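Bowls, week two

29 Apr 2022

We passed 560 recorded episodes on the bowl task, so I thought I'd write down how the collecting has gone while I still remember it.

The task is simple to say: bowls start anywhere on the table and end up in the wooden rack. Two arms, one person driving both. Damilola Balogun does the mornings and I do the afternoons. A good session gives us nearly 21 usable episodes before hands get tired and the driving goes sloppy.

Most of my time goes on the starting positions. In the first week I kept putting the bowls down in much the same places without noticing, and the model we trained on that (we called it Hesby) reached for those places whether there was a bowl there or not. Now a short script picks the layout and I follow it, even when it looks awkward.

We also stopped throwing away the fumbles. If an arm misses the rim and the driver recovers, the episode stays in. If a bowl leaves the table, it goes. Damilola wanted to keep those too - we haven't settled it. 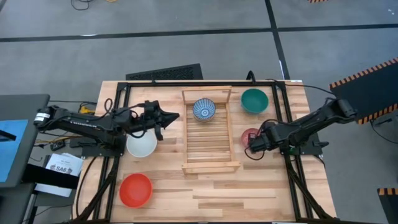
Small bowls are still the slowest. The gripper hides most of the bowl once it is down there, so you are partly driving from memory. I re-recorded 17 of those last night and kept nine.

The next model is Lamero. Training starts in May, once I've finished checking the labels, and after that we move on to cups.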